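Home | Papers | People | Contact
March – Fermín Huenchumán and Macarena Troncoso

3.2 Teaching the handover

I drove both arms by remote control for this bit, and I'll admit it took me 33 goes before my demonstrations looked tidy enough to keep. Macarena kept telling me to slow down – she was right! 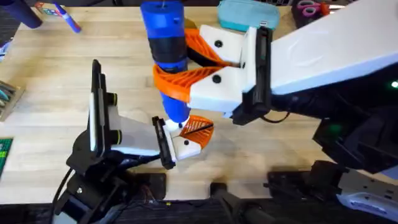
Figure 4. Two arms at work on a blue cylindrical object, held by the right gripper's orange fingers.

We saved each run in Netach and threw out any where I'd dithered for more than three seconds.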